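4.2 Where things get put

Our second round of interviews began with a question we expected to take five minutes and which usually took most of the visit: where does this go? We asked it of 60 households in the Amadi district, of whatever object was nearest to hand when the recorder went on. The object was most often a pair of scissors. Scissors, we can report, go in the kitchen drawer. They were found there in very few homes.

Following Danladi and Villa's earlier pilot, we separate the stated place of an object (where a member of the household says it lives) from its resting place (where it is). The gap between them we call drift. Drift was logged for 602 objects, each visited twice. Ekpo, who did the coding, proposed a further category for objects whose stated place was disputed by two adults in the same room, and after one particularly long evening over a tape measure we adopted it.

Containers were supposed to help. The advice literature is close to unanimous that a thing with a box of its own will return to it, and several of our households had spent real money on this belief. The Storavero system, a set of stacking trays with printed labels, was the most common purchase. In these homes the labels were accurate on the day they were applied. By the second visit the tray marked BATTERIES held, in one case, batteries, along with a birthday candle, a bicycle key and a quantity of rice. The owner described the system as working well.

What did seem to matter was whether the container was open. Lidded boxes gathered drift on top of themselves -- the lid is, after all, a shelf -- while open bins near a doorway took in objects that were at least related to one another. Toys fared best. Building blocks came back to their bin more reliably than car keys came back to their hook, although the people responsible for the blocks were on average far shorter than those responsible for the keys (Figure 3). We hesitate to draw a moral. One father told Babalola that blocks go back because somebody shouts, and that no one has ever shouted at him about the keys in a tone he took seriously.

Labels deserve a word more. Oyewole has argued that a label is less an instruction than a wish, and our transcripts lean her way. Asked to read their own labels aloud, respondents often laughed, and two corrected the label as they read it. None offered to change what was inside. Where a label had peeled off altogether, drift was no worse than before, which is bad news for Storavero and, we suspect, for the label maker one household kept in a drawer marked TAPE.

Figure 3. Blocks in two colors in an open bin.
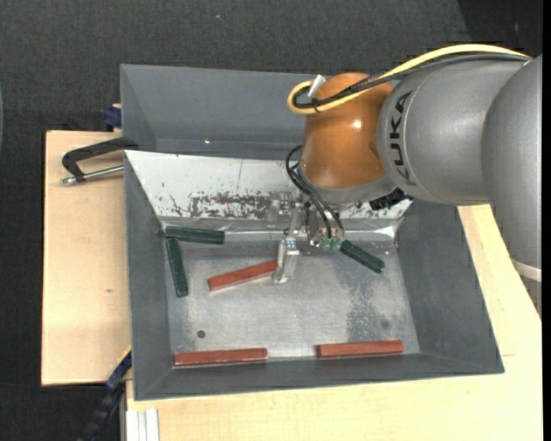
The keys, for their part, were recorded most often on a flat surface within reach of the front door, with coat pockets next and the hook itself a distant third. Households that owned a bowl for keys did better than those with a hook, provided the bowl was ugly; handsome bowls filled up with fruit. We return to bowls in Section 4.3.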